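Zestness, site de Moura
Compte rendu de la réunion d'atelier, avril
Sujet : projet Mudodico, passage au montage assisté par robot sur le poste 4

Présents : les deux équipes d'assemblage, méthodes, maintenance, qualité, logistique interne, ressources humaines, et Prusotix à distance pour les points 2 et 3.
Début à 13 h 30, fin à 15 h 10.
Le compte rendu précédent est approuvé avec une correction demandée par la maintenance : la réserve d'air comprimé est à prévoir côté allée et non côté mur.

1. Où on en est

Les méthodes ouvrent la réunion avec une bonne nouvelle : le modèle numérique du poste tourne enfin de bout en bout sans qu'on ait à relancer la séquence à la main ! Il a fallu reprendre deux fois la hauteur d'approche et une fois l'orientation du bridage, mais les trajectoires s'enchaînent bien et les gens de l'atelier qui sont venus les regarder la semaine passée ont fait remonter une foule de remarques utiles. Douze sont déjà intégrées. La plus précieuse vient de l'équipe du matin : dégager la pince vers le haut avant de tourner le poignet, comme on le fait avec la main quand on retire un outil d'un logement étroit. Le programme d'origine faisait les deux mouvements en même temps et frôlait le bridage.

Rappel du périmètre pour les collègues qui nous rejoignent. Le poste 4 sort aujourd'hui 185 sous-ensembles par équipe, montés entièrement à la main. Chaque sous-ensemble demande une prise, une mise en position, une insertion et un contrôle. L'insertion est le geste qui fatigue : bras tendu, poignet fléchi, pression du pouce. C'est ce geste-là, et lui seul pour l'instant, que Mudodico confie au robot. La préparation des pièces, le contrôle et tout ce qui touche aux variantes restent aux opérateurs.

2. Modèle numérique et réglage de la pince (Prusotix)

Prusotix présente l'avancement. Le gros du travail du mois a porté sur l'ouverture des doigts et sur la façon d'aborder un ensemble encombré. En vue de dessus, avec les doigts ouverts au-dessus du sol clair, on comprend vite le souci : entre les tubes bleus à bouchons jaunes, le support blanc et le cylindre couché à côté, les volumes sont serrés et les doigts doivent passer sans rien toucher.
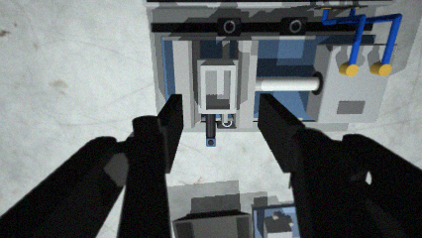 Une question arrive aussitôt depuis la salle : et quand la pièce ne sera pas posée exactement comme dans le modèle, qui s'en apercevra, le robot ou nous ? La même voix ajoute qu'à la main on sent tout de suite qu'une pièce accroche, qu'on recule d'un millimètre et qu'on repart, et que ce savoir-là n'est écrit sur aucune fiche.

La discussion qui suit est de loin la plus riche de l'après-midi, et on y passe une bonne demi-heure de plus que prévu (personne ne s'en plaint). Prusotix confirme que le programme comportera un seuil d'effort : au-delà, le mouvement s'arrête, la pince remonte et l'opérateur est appelé. Le seuil lui-même reste à fixer. Proposition de l'équipe de l'après-midi, adoptée sur-le-champ : le régler avec des opérateurs d'assemblage et non au bureau, en leur faisant monter des pièces volontairement décalées et en notant à quel moment ils s'arrêteraient d'eux-mêmes. Deux personnes de chaque équipe se portent candidates.

La qualité demande que chaque arrêt sur effort soit enregistré avec la référence de la pièce. Les opérateurs sont d'accord à une condition, qu'ils formulent clairement : l'enregistrement porte sur la pièce et sur le poste, jamais sur la personne en service. Accord des ressources humaines. La règle sera écrite dans la fiche du poste avant la mise en route.

Autre point soulevé : le vocabulaire. Le message d'arrêt prévu par Prusotix était « défaut opérateur requis », ce qui a bien fait rire la salle. Il devient « intervention demandée ».

3. Implantation du poste

Le bras retenu pour l'étude est un CRX-5iA de FANUC, monté sur socle, à côté de la surface de travail. Les méthodes expliquent le choix de disposition : bac gris d'un côté, plaque bleue à plots juste à côté, bridage au centre, à la verticale de la pince. Tout ce que la personne doit alimenter se trouve ainsi du côté opposé au bras, et elle n'a pas à passer dessous pour poser une pièce.

L'équipe du matin a essayé cette disposition avec des cartons découpés à l'échelle, sur une vraie table, pendant une pause. Résultat : ça marche très bien pour les droitiers, un peu moins pour les gauchers, qui croisent les bras pour atteindre la plaque. On demande donc que la plaque soit fixée sur une glissière courte. Prusotix trouve l'idée excellente et chiffrera la modification ; le point de prise devra être recalé, mais cela reste dans le temps d'étude.

La logistique interne signale que le bac tel qu'il est dessiné ne correspond pas à ses caisses. Deux solutions : transvaser (refus général, on ne va pas automatiser une insertion pour créer un transvasement !) ou dessiner un support incliné qui reçoive directement la caisse standard. La deuxième est retenue. 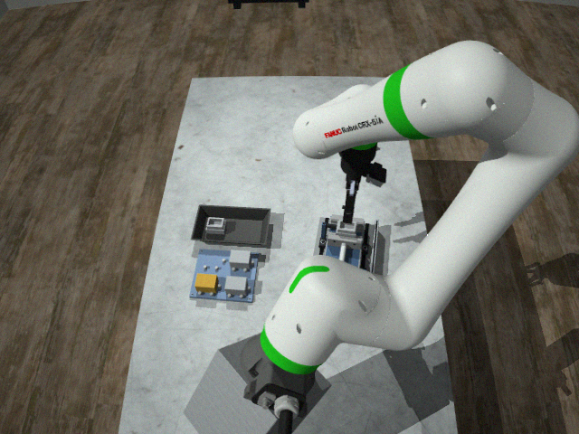 Reste la question de la place laissée au passage. La maintenance veut pouvoir accéder à l'embase et au câble sans déplacer la table, et demande un dégagement permanent à l'arrière du socle. Cela oblige à décaler l'armoire des consommables vers le poste 5. Les opérateurs du poste 5 acceptent, en demandant qu'on en profite pour leur installer le deuxième point d'éclairage attendu depuis l'automne. Accordé.

Le marquage au sol sera fait après une semaine d'essais en place, une fois les habitudes prises. Tout le monde se souvient du marquage du poste 2, tracé d'après le plan et repeint trois fois.

4. Ce qui change pour les équipes

Les ressources humaines rappellent l'engagement pris au lancement de Mudodico : aucun poste supprimé sur la ligne. Le poste 4 garde son effectif pendant toute la montée en cadence. Ensuite, la personne qui alimente le robot disposera de temps libéré, et c'est l'usage de ce temps qui a occupé la suite du débat.

Trois pistes ont été posées sur la table. La première, reprendre chez nous les retouches actuellement envoyées à l'extérieur. La deuxième, confier au poste 4 le contrôle final complet, avec la formation correspondante. La troisième, défendue avec beaucoup d'énergie par l'équipe de l'après-midi, serait de former des opérateurs à la modification simple des programmes : changer une hauteur, un point de dépose, une temporisation. Plusieurs personnes ont déjà essayé sur le modèle numérique et en parlent avec un plaisir communicatif. On n'avait pas vu autant de mains levées pour une formation depuis longtemps !

Des réserves ont été exprimées aussi, et elles figurent ici à la demande de leurs auteurs :
- la crainte que la cadence de la personne finisse par être calée sur celle du robot ;
- le risque de perdre le geste manuel, dont on aura besoin à chaque panne ;
- l'ennui possible, sur une équipe entière, à alimenter et surveiller.

Sur le premier point, les méthodes s'engagent à ce que le robot attende la personne, avec une réserve de pièces entre les deux. Sur le deuxième, il est convenu que chacun monte à la main une série complète de 40 pièces par mois, comptée en production normale. Sur le troisième, rotation toutes les deux heures entre les postes 3, 4 et 5. La formule sera rediscutée après les premières semaines.

Côté santé au travail, l'attente est forte. Les collègues qui tiennent le poste 4 depuis longtemps racontent des fins de journée où ils évitent de porter les courses de la main droite. L'insertion étant le seul effort en force du cycle, le soulagement devrait se sentir vite. Un questionnaire court et anonyme sera rempli avant la mise en route, puis à un mois et à trois mois.

5. Essais et formation

La première campagne portera sur un lot de 624 pièces, variantes courantes uniquement, doublé par un contrôle manuel intégral. Les pièces d'essai ne comptent pas dans l'objectif de production. Les variantes longues attendront la deuxième campagne, leur centrage n'étant pas encore réglé.

Formation en deux temps : une demi-journée commune pour tout l'atelier (arrêt, reprise, consignes de sécurité, lecture des messages), puis deux jours pour les volontaires de la programmation simple. Les supports seront relus par une personne de chaque équipe avant impression. La maintenance suivra un module à part.

Demande de l'équipe du matin : pouvoir garder l'écran du modèle numérique en libre accès près de la machine à café pendant les essais. Accepté avec enthousiasme, sous réserve de trouver une rallonge assez longue.

6. Décisions et actions

Seuil d'effort : séances de réglage avec deux opérateurs par équipe. Méthodes et Prusotix.
Règle d'enregistrement des arrêts, à annexer à la fiche de poste : qualité et ressources humaines.
Glissière sous la plaque : chiffrage par Prusotix.
Support incliné pour caisse standard : logistique interne, croquis pour la prochaine réunion.
Déplacement de l'armoire et éclairage du poste 5 : maintenance.
Liste des candidats à la formation programmation : affichage à l'entrée de l'atelier, inscriptions ouvertes dès ce soir.
Questionnaire anonyme : ressources humaines, relecture par les deux équipes.

7. Questions diverses

Le robot aura-t-il un nom ? Onze propositions ont déjà été glissées dans la boîte à idées, dont deux qu'on ne reproduira pas dans ce compte rendu. Vote à main levée lors de la prochaine réunion.

Le store de la salle de réunion est toujours bloqué. Demande transmise à la maintenance.

Prochaine réunion : même salle, 13 h 30, après les premières séances de réglage du seuil.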